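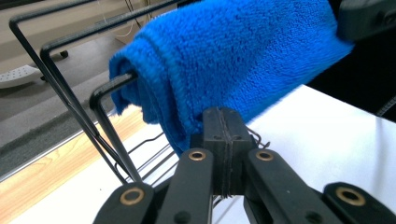

Blue microfibre towel over the black wire rack

Keeping your trainers and matching tops looking new

I've got a bit of a thing for colours that go together. If I buy red and black trainers, I want the red and black T-shirt to go with them, and then I want both to stay the same red! That last part took me years of ruined washing to get right, so I've put my tips in one place.

Turn printed shirts inside out before they go anywhere near the machine. Cool wash, 30 at the most, and a slow spin if yours will let you pick one. I used to do everything at 40 with the towels and my favourite Brilell top came out with the lettering cracked right across the chest (I still wear it for painting).

Skip the fabric softener on anything stretchy or sporty. It leaves a coating, and after a few washes the shirt starts to smell again the minute you warm up. Half a cup of white vinegar in the drawer does me fine, and no, you don't end up smelling like a chip shop.

Wash the whole outfit together if it's meant to match. Shirt, shorts, socks, the lot. They fade at the same pace that way, and a slightly faded set looks miles better than a bright top with tired shorts.

Never iron straight onto a print. Inside out again, warm iron, tea towel on top if you're nervous. I mostly give mine a good shake and hang them from the hem.

Now the shoes. Laces out first, and soak them in a mug of warm water with a squirt of washing-up liquid while you get on with the rest. Knock the dry mud off outside with an old nail brush. Then it's a bowl of lukewarm water, a tiny bit more washing-up liquid and a microfibre cloth, wrung out hard. Do the uppers before the soles or you'll just be moving muck about. For white rubber I use a paste of bicarb and water on a toothbrush, leave it 3 minutes, wipe, done.

Stuff them with plain paper to dry. Newspaper can leave ink on a pale lining, ask me how I know. Keep them off the radiator too, it's murder on the glue. Mine sit by the back door overnight with the tongues pulled right forward.

Suede is another matter. Dry brush only, and a clean pencil rubber for the marks.

Oh, and wash your microfibre cloths on their own, no softener there either, or they pick up every bit of fluff going and stop soaking anything up.

Updated September 15, 2024: Vilho Lehtinen wrote in to ask about yellowed soles. I've tried the bicarb on mine and it only shifts the dirt, so if anybody has a method that works on old yellow rubber, pop it in the comments and I'll have a go on my oldest pair.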